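Prothero opens furnished reading lounge at Mirnine House

New ground-floor room offers residents a quiet place to sit, read and receive visitors

Prothero, the housing association responsible for Mirnine House, has opened a furnished reading lounge on the ground floor of the building. The room is available to all residents from this month and completes the first stage of a programme to improve the shared spaces in the association's older properties.

Mirnine House contains 158 flats. Until now its residents have had the use of a laundry, a bicycle store and a meeting room that must be booked in advance. In a survey carried out last November, the request made most often was for a comfortable room that could be used without booking and without charge. A former post room beside the main stairs was chosen for the purpose, and work began early in the new year.

The lounge has been furnished by Girska, a supplier of seating and storage to libraries, surgeries and residential homes. Residents were invited to try a number of chairs over two afternoons and to give their views on seat height, firmness and the feel of the fabric. Their comments were passed to the supplier before the final order was placed. 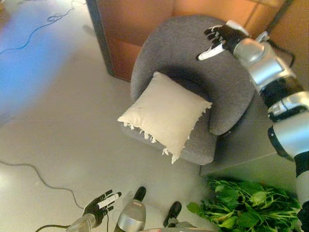

Seating took up the largest share of the furnishing budget and was the subject of most of the comments received. Residents asked for chairs that would support the back and arms, and that would not show every mark after a few weeks of use. The chair selected is a tub armchair in charcoal grey, with a padded rim that runs round the back and arms in a single curve and a textured, felt-like covering. A square cream cushion with a fringe of short tassels softens the seat, and the warm brown of the wood behind keeps the grey from appearing severe. Nine chairs of this pattern have been ordered for the lounge, and replacement covers will be held in store by the association.

Intan Menon, Head of Shared Spaces at Prothero, said: "Our residents were very clear about what they wanted. They asked for a proper chair, a good light and somewhere to put down a cup of tea. We are grateful to everyone who came to the trial afternoons and told us plainly which chairs were too low. The room is better for it, and I hope that it will be well used."

The lounge also holds a collection of roughly 700 books, most of them given by residents past and present. Fiction, local history, gardening and cookery are well represented, and there is a low shelf for younger readers. Books may be borrowed without being signed out. Further gifts of books in good condition are welcome and may be left at the reception desk. The association regrets that it cannot accept magazines or encyclopaedias.

Lighting has been replaced throughout the room. Each pair of chairs will share a reading lamp, and the ceiling lights may be dimmed from a switch beside the door. The doorway has been widened to allow easier access for wheelchairs and walking frames, and the raised threshold has been removed.

Building and joinery work was carried out by Burkik, which has maintained the property for the past 17 years. The firm also repaired the window catches and laid a new floor in the adjoining passage.

The lounge is open daily from 8 am to 9 pm. Visitors are welcome when accompanied by a resident. Hot drinks may be brought into the room, but meals should be taken elsewhere. Residents are asked to return chairs to their places after use and to leave the cushions on the seats. Telephone calls should be kept short.

A second stage of the programme will consider the garden entrance and the seating on the upper landings. Drawings will be displayed in the lounge before any decision is taken, and comments may be made in writing or in person at the reception desk.

Notes to editors

Prothero is a housing association providing rented homes for single people, couples and families. Mirnine House is the largest of its properties.

Visits to the reading lounge may be arranged through the association's press office. Requests for interviews with Intan Menon should be made to the same office, giving the name of the publication and the date by which a reply is needed.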